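Ruawai Pottery Forum > Glazes and Decoration
Thread: Gold lines on mugs, overglaze or just buy the decal?

skullevel_kiln
I have 4 mugs from the September firing with a plain off-white glaze. I want thin gold lines on them in a kintsugi style. They aren't broken, I only want the look. Has anyone here used the Midano luster pen? It costs a lot more than the brush-on bottle.

mudroom2
Used it on 2 bowls. The line is even but it skips over pinholes. Fire to cone 018 with the kiln vented, and wear a respirator.

bavstead_clay
I'd skip it. If nothing broke, nothing was mended, and gold lines on a sound mug are just a pattern. Sell it as a pattern and leave the word kintsugi out of the listing.

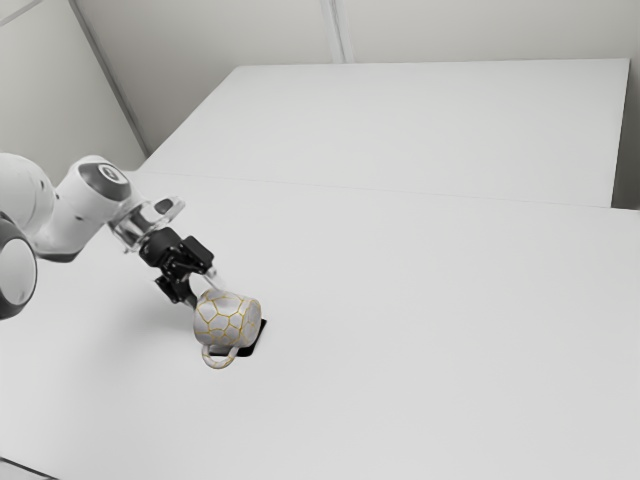
mudroom2
Layout matters more than the name. Most people draw long lightning bolts from the rim and they look like lightning bolts. Draw closed cells of uneven size and let the lines meet in threes, the way they do on the white mug lying on its side. Its biggest cells are in the middle of the body, and I'd copy that. Pencil it first — pencil burns off.

bavstead_clay
Fine, but that reads as honeycomb to me. Real breaks run from the point of impact.

skullevel_kiln
I don't mind honeycomb. Would you take the gold over the rim?

mudroom2
No. It wears off where people drink. Stop a little short of it, and no microwave.

bavstead_clay
Agreed on the rim. I still say do one test tile before you touch the mugs. My kiln log is at 344 firings and luster has come out purple on me more than anything else. Too thin, usually.

skullevel_kiln
Ordered the pen. Test tile goes in with the next load.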